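Stitow Folding E-Bike: Pre-Ride Safety Checklist, With Comments

Posted in Gadgets on Wheels, Wednesday, April 1, 2020. Leave a comment

The Stitow is a folding electric bike that packs down to the size of a large, resentful suitcase. I have been riding one since last July, and the inspection card that ships with it is the size of a business card and says, in full, "Check bike before use." The list below is the longer version. Go through it before the first ride of the week, and again after anyone has folded the bike who isn't you.

Bike off, battery out, unless the item says otherwise. Mark each line OK, FIX or WALK. WALK means what it says.

1. Main hinge
Close the frame and push the latch until it clicks. Then try to open it without touching the safety pin. If it opens, mark WALK.
Comment: the click on mine got quieter over the winter. A drop of light oil on the pin brought it back. Don't oil the hinge faces themselves, unless you enjoy a bike with opinions about its own shape.

2. Handlebar post
Stand in front, hold the wheel between your knees, and twist the bars. No movement allowed. Fold the post down and up once and do it again.
Comment: the post folds to the left. It will also fold to the right, one time.

3. Battery and contacts
Look for cracks in the case, bulging, green crud on the contacts, or a smell. Slide the battery in and turn the key. It should not rattle. Any bulge at all is a WALK, and the battery goes outdoors, away from things you like.
Comment: I do this one indoors at a table, where dropped screws can be found again.
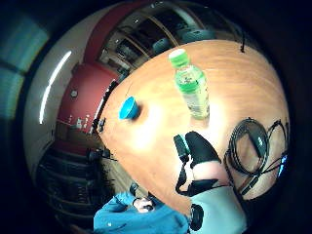
4. Brakes
Squeeze each lever hard. Neither should touch the grip. Now put the battery in, switch on, lift the rear wheel and start the motor with the walk button. Pull either brake lever and the motor must cut out at once.
Comment: the left lever's cutoff switch is held on by a single tiny screw and a great deal of optimism. Check the screw. If the motor keeps running with a brake pulled, mark WALK and switch off.

5. Tires and wheels
Inflate to 45 psi, front and back. Spin each wheel and watch the gap at the brake pads. Squeeze the spokes in pairs, and any that feel floppy get a FIX.
Comment: small wheels find every pothole and report back in detail. Check pressure weekly. The pump Stitow includes fits inside the seat tube, and after a few tries with it you will see that this is the best place for it.

6. Axle nuts
Rear nuts tight, washers seated, motor cable free and not pinched by the kickstand.
Comment: the kickstand would like to pinch the cable. Rotate the cable clip forward and the problem goes away until the clip rotates back.

7. Lights and display
Front, rear and brake light on. The display should show the battery level and no error code. Code E2 is the throttle sensor. Code E8 is not in the manual. On mine it went away after I unplugged the display and plugged it in again, so that is now the official procedure here.
Comment: I swapped the factory headlight for a Lunitz clip-on. It is brighter, and the clip has stayed put. The factory one pointed at the moon.

8. Charger and cord
Plug straight into the wall, on a hard, bare surface, nothing piled on or against the charger. Look over the full length of the cord for nicks. Feel the brick after an hour: warm is OK, too hot to hold is WALK. Do not charge overnight, and do not charge a battery that has just come in from the cold.
Comment: clear the spot first. Small items have a way of gathering wherever a charger is meant to go.
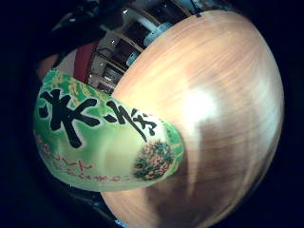 Green package resting on a pale wooden surface.

Extra items for the Soltholm rack
Only if you carry cargo. Check both lower bolts and the strap buckle. The rack is rated for more than the bike is, so go by the bike. Also check that a full bag doesn't hide the rear light, which on this rack it will, unless the light has been moved to the lower bracket.

Sign-off
Rider: ________ Items marked FIX: ________ Items marked WALK: ________
One WALK is enough. They don't average out.

Total time for the list is up to 7 minutes, longer if you let the pump get involved. The other folder in my garage, a Cáceres with no motor, takes 2, and most of that is finding it. Its checklist goes up next, once I have located the other pedal.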